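Predcombe chores set - flower vase task

README, January 2025
Maintained by Clotilde Lecomte. Rig questions to Thierry Arnaud.

What it is

1,214 episodes of two arms putting artificial flowers into glass vases. Part of the Bivura project, which asks a dull question: can a machine do the small jobs round the house yet? Short answer so far - some of them, slowly, if you set the table for it.

Whats in the download

episodes/ - one folder per run, joint states plus video
splits/ - train and held-out, 500 episodes held out
notes/ - operator comments, typed quickly, sorry
2 camera views per episode: one fixed, one at the wrist

What counts as done

Vase upright, stems in the mouth of the vase, grippers clear. Nice arrangement not scored. We tried scoring it and Thierry and I never agreed.

Where policies struggle

Stems crossing. Leaves catching on the rim.
Two stems picked up when one was wanted.
A vase on its side - needs standing up first, and glass is slippy.
Anything see-through, depth is poor there.

A person does this while chatting. Don't read a good score here as "robot can do flowers", it's one table and a handful of vases. Real stems bend and drip, ours don't.

The work 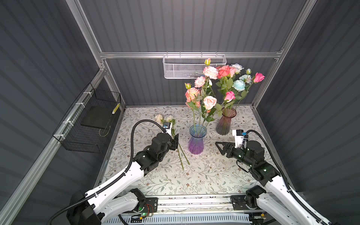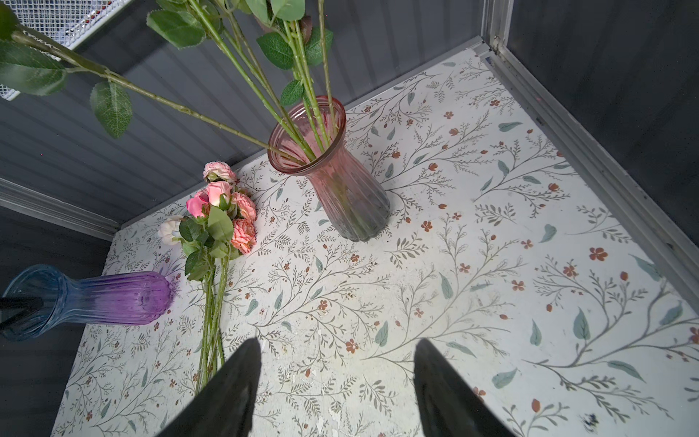
Fixed view first, then wrist. Same printed cloth pattern and ribbed grey walls in both, so don't expect much from it on a plain kitchen worktop.

Known problems

Wrist and fixed video can drift by 2 frames, fix comming in March.
Some notes files say "pink vase" for more than one vase. Go by the video.
Gilbert loader doesn't read the held-out split yet - use the plain script.

Licence

Research use. Credit Predcombe, and tell Clotilde if you find a broken episode.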